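Notebook, back bench
Dec 18, 2025

Sealed storage for hide glue and shellac, notes so far

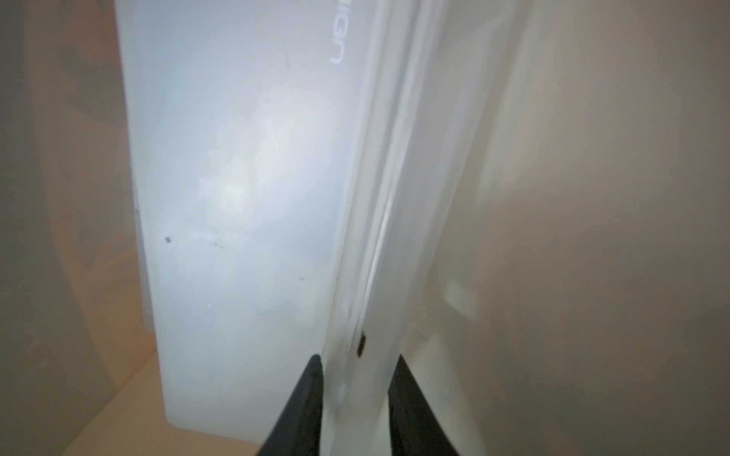
Does dry hide glue need to be kept in a sealed box?
Dry granules keep for years in anything with a decent lid, as long as the humidity in the room stays low. Ours doesn't stay low, so they get sealed.

Background for Ynyr, who was away when this started. In September the Lougher granules had clumped at the bottom of the sack. Broke up the clumps with a mallet and soaked a test batch. It took up water unevenly, with hard cores left in the larger pieces after the usual soak, and the glue came out stringy. Graziella used it on a drawer front before I had written anything on the sack. The joint has held so far but I would not call it a test of anything.

Moved what was still free-running into smaller tubs with the desiccant bags from the Wavitz order. Threw out the clumped part. Date goes on the lid and on the side, because lids get swapped.

Glue batches this week

Batch A. Lougher granules from the tubs, cold water, soaked overnight in the fridge. Swelled evenly. Warmed in the pot and strained once through the old stocking. Pulled good strings between finger and thumb, tacky quickly. Used for the rubbed joints on the small carcass.

Batch B. Same granules with a bit more water, for sizing end grain. Too thin on the first try. Let it sit in the pot with the lid off for a while and it came back to something useful. Next time start with less water, it's easier to thin than to thicken.

Batch C. Dralleck pearl glue, a sample Graziella D'Amico was given. Smaller beads, soaks much faster. Smell is milder. Grabs later than the Lougher, which helps on long joints. I glued 4 pairs of maple offcuts with it and 4 with Batch A, all planed the same afternoon. They are on the shelf over the radiator pipe, marked in pencil. Leave them alone for 7 days, then break them in the vise.

Pot thermostat is still reading low. I set it by the glass thermometer and ignore the dial. Ynyr has the replacement part on his list. Until it's fitted, do not go by the dial. It will cook the glue and you will only find out when the joint lets go.

Leftover glue: poured into the shallow tray, gelled, cut in squares and frozen. Squares from the last freezer bag remelted fine. I wouldn't remelt them a second time. Anything with a sour smell goes in the trash.

Shellac

Dewaxed blond flakes, the Ciltel ones. Opened the second bag and did the usual check: a spoonful in alcohol, jar turned now and then through the day. All dissolved by the evening except a little fluff, which I take to be packaging. The first bag, opened before the summer, left a rubbery lump that would not go into solution at all. That bag had been folded over and held with a clothespin.

So the rule is now the same as for the glue. Flakes in a sealed tub, desiccant in with them, tub in the cool cupboard and away from the window. The mixed jar gets a date when it's mixed. If a drop on glass is still soft the next day, throw the jar out.

Drop test on glass, jar from the new flakes: hard by morning, no print from a thumbnail. Jar from the old flakes: took a print. Poured it into the waste can.

Ran a pad over the lid of the walnut box with the new mix. Went on clean. A bit of drag toward the end, my fault for working the pad too dry. Left it overnight, then cut back lightly with 320 paper and did it again. Color is good. There's a dull patch near the hinge side where I think there was still wax from the old finish. Will wipe it with mineral spirits and see.

Costs and stock

Graziella wants the invoice split, glue on one line and finishing on the other. Done. The total was $121 with the flakes, alcohol and desiccant. We have 20 desiccant bags left, not counting the ones in use. They can be dried out in the low oven when the beads change color. Put them on a tray with nothing else, and keep them out of the oven Graziella uses for lunch.

The Lougher supply should last to spring at the rate we go through it. If the Dralleck samples break well (wood failing before the glue line) I'd like to order a small bag and keep both – the slower one for panels, the faster one for rubbed joints and repairs.

To do

Break the maple pairs, write down where each one failed.
Fit the thermostat part. Ynyr.
Clean the wax off the walnut lid and repad.
Relabel the alcohol can, the marker has rubbed off.
Ask Dralleck how old the sample was when they sent it.
New stocking for straining.

Added later: Ynyr Parry says his father kept glue in a biscuit tin in an open shed and never lost any. Drier shed than ours, I think. He is going to bring the tin in.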